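Penrose Early Music Week - planning meeting, October
Minutes (rough, taken by Tracey Yeoman, corrections to me please)

Present: Chia-jung Yu (chair), Radosław Gajewski, Pui-shan Chow, Ming-te Mok, Tracey Yeoman
Apologies: none received
Started 6:40 pm, Radosław joined during item 2

1. Last minutes

Agreed, one fix. The harpsichord hire is from Zoltanier, not from Delance as written. Delance is the printer. Chia-jung to sign the corrected copy.

Matters arising - piano stool still missing from the rehearsal room. Ming-te has asked twice. Leave it.

2. How this summer went

Ticket total 1631 across all evening concerts. Last year 2197, but last year had the extra weekend, so hard to compare. Pui-shan had the split by concert and went through it quickly. Viol consort did best. Song recital was thin, same night as the high school graduation, which we should have caught when we set the date.

Free lunchtime concerts not counted, no tickets. Ming-te thinks they were fuller than the year before. Radosław not so sure, says the rainy one looked full only becuase people came in out of the wet.

Comments from the audience forms: seats hard, program notes liked, print too small, start times confusing (7 on the poster, 7:30 on the website). Several asked for a talk before the concert. One form asked for Vivaldi on every night.

Agreed one start time everywhere next year, 7:30. Tracey to check the poster proof against the website before anything goes to Delance.

3. Program for next year

Long item. Chia-jung brought a draft with five evenings. Opening night in the big hall, then three in the chapel, closing night back in the big hall.

Opening - Grustudov Ensemble have said yes in principle. Baroque strings plus two natural trumpets. Fee same as quoted in spring if we confirm before the end of the month. They want a rehearsal in the hall the afternoon before, not just on the day. Ming-te to ask about the hall.

Chapel nights - lute and voice, a recorder group, and one still open. Pui-shan wants a hurdy-gurdy player she heard in the spring. Radosław would like the open night to go to younger players, maybe through the conservatory. Both costed at about the same. Discussion went round a bit.

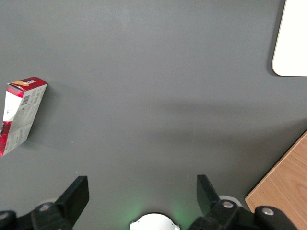
Pui-shan said the young players could have the lunchtimes, all of them if they liked, and that giving them a chapel night with no name on the poster would mean sixty people in a room for two hundred. She would rather see them share an evening with somebody known.

Radosław answered that sharing was fine by him as long as it was a real half and not ten minutes before the break. Chia-jung suggested first half students, second half hurdy-gurdy, one ticket. General nodding. Pui-shan to ask the player whether a 40 minute set works. Radosław to talk to the conservatory and find out who has period instruments and who would need to borrow.

Closing night - Ming-te's idea is a come-and-sing, Purcell, with the audience in the choir seats. Tracey worried about scores, we had to photocopy last time and it was a mess. Could hire a set. Left open until next meeting but people liked it.

4. Tuning and pitch

Came up under item 3, moved here. Grustudov play at 415, the recorder group at 440, and the harpsichord can only be shifted so often before the tuner complains (he did complain this year, in writing). Agreed to put the 415 concerts together and the 440 ones together. Chia-jung to reorder the draft. This probably moves the lute night to the last chapel date, check with the singer.

Tuner's bill was higher than planned, extra visit after the heating was left on overnight. Thermostat to be set by us and taped over during the week.

5. Money

Carried forward, 773 dollars, after everything is paid except the second half of the harpsichord hire. Pui-shan not happy with that as a cushion. Grant form is due in November, last year's text can be reused for most of it but they want a new section on access. Tracey will draft, Pui-shan to do the numbers.

Ticket price - up by 2 dollars on evening concerts, students stay the same, under 12s free. Ming-te against any rise for the chapel because of the seats. Noted. Vote four to one.

Friends scheme renewals slow. Second letter to go out.

6. Seats and access

Cushions. Chapel will let us bring our own but nowhere to store them overnight. Radosław has measured the vestry cupboard and says no chance. Stacking chairs down the side aisle would be better for some people's backs, but blocks the door we use for wheelchairs. Chia-jung and Ming-te to walk through the building before the next meeting and come back with a plan on paper.

Large print programs - yes. Ask Delance for a price for a short run on plain stock.

Pre-concert talk, try it for opening night only, 20 minutes, ending in good time for people to get to the bar. Speaker to be found.

7. Publicity

Poster artwork same designer. Last year's blue did not show up in shop windows, ask for something lighter. Smaller posters too, half the shops only take letter size.

Website: sold-out notices stayed up after returns came in, so people stayed home who could of had seats. Tracey to get the login and do it herself.

Radosław asked if we could record one concert for the site. Needs permission from the players, put it in the contracts from now on.

8. Any other business

Instrument petting session for kids (Pui-shan's name for it, better one wanted). Saturday-morning type thing, crumhorn and small drum and so on. Zoltanier might lend a spinet. Ming-te to ask when he calls about the hire.

Lost property from the summer: one umbrella, one music stand light, a single glove. Keep until Christmas.

Key to the rehearsal room - Chia-jung has one, Radosław has one, third one unaccounted for. Check pockets.

Actions before next time
Chia-jung - confirm Grustudov, reorder draft, chapel walk-through
Ming-te - hall rehearsal, Zoltanier, walk-through
Pui-shan - hurdy-gurdy, grant numbers, Friends letter
Radosław - conservatory, contract wording on recording
Tracey - poster proof, large print quote, grant draft, website login, price for hiring Purcell scores

Closed 8:55 pm. Next meeting in the same room, date to go round by email once Ming-te has his rehearsal schedule.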